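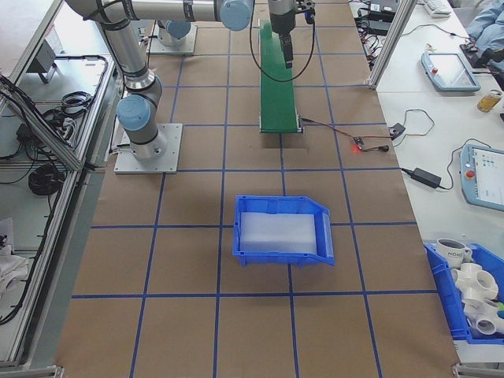

Figure 1. Open blue bin on a work surface with grid lines

Sorting Household Packaging in a Student Residence
Project report, second year, Environment and Society

1. Introduction

In our town, Keddale, every household has to separate its packaging before it is collected. The rules look simple on the leaflet, but in the shared kitchens of a student residence the result is often poor. I have lived in Mowat House for two years and I have seen many times that a bag for recycling contains food, paper towels and even shoes. The purpose of this project was to learn why residents put the wrong things in the recycling, and to test if a different kind of sign can help them.

The residence has students from many countries. This is important for the subject, as the rules for packaging are different from one country to another. A person can be very careful and still make mistakes, if he or she learned another system at home. For myself, I learned to put all the cartons with the paper, and in Keddale this is wrong.

2. Method

The work had two parts. In the first part I gave a questionnaire to the residents in July, when the building was not full. I received 76 answers. The questions were about habits, about the leaflet from the town, and about the objects which people find difficult. I also left an empty space at the end for comments, and many people used it.

In the second part I changed the signs in two kitchens. The old signs had only words. The new signs had drawings of real objects, such as a yoghurt pot with its lid, and a short text in large letters. The two kitchens kept the new signs for 20 days. I checked the bags in the evening with gloves and a kitchen scale, and I wrote the weight of the wrong material in a notebook.

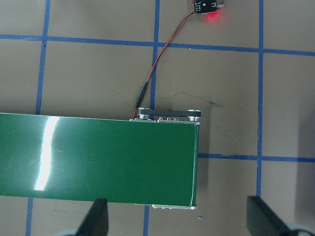

3. Results

Of the people who answered, 35 said that they had never read the leaflet. Several of them wrote that they did not know it existed. The objects which caused the most doubt were drink cartons, black plastic trays and coffee cups. Glass caused almost no doubt.

In the kitchens with new signs the weight of wrong material became lower during the first week. After that it went up again a little, but it stayed under the level from before. The kitchen on the ground floor improved more than the one on the top floor. It is possible that this comes from the position of the sign, which on the ground floor was at the height of the eyes and on the top floor was above the fridge. I noticed this too late to correct it.

The comments were useful for understanding the numbers. A resident wrote that she always follows what is already in the bag, so if the first object is wrong, the next ones are wrong too. Two others asked for a smaller bin for cartons only.

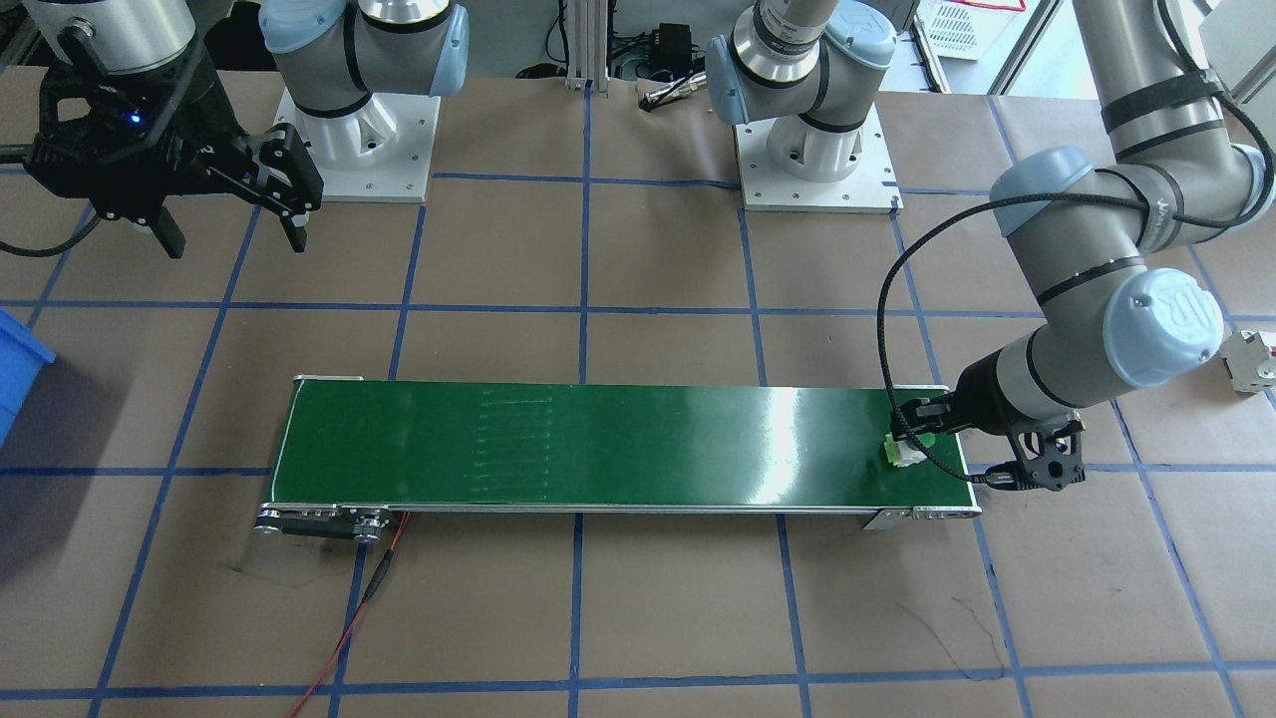
Another comment was about smell. Some residents do not rinse the pots, and then other people close the bag early and throw everything in the general waste. I had not put a question about this in my questionnaire, and I think it was a weak point of the work.

4. Discussion

The results agree with what I expected about the signs, but I must be careful. The number of kitchens was very small and the time was short. In July some rooms were empty, and the persons who stay in summer are maybe more interested in the building than the others. I also live there, and my neighbours knew what I was doing in the evening with the scale.

If I could repeat the project, I would begin in the autumn, when the new residents arrive, and I would put all the signs at the same height. I would also ask the residents to choose the drawings, as one of mine, the black tray, was understood by several people as a shoe box.

The drawings and the full table of weights are in the appendix. The old signs are back in the top floor kitchen, and the ground floor asked to keep the new one.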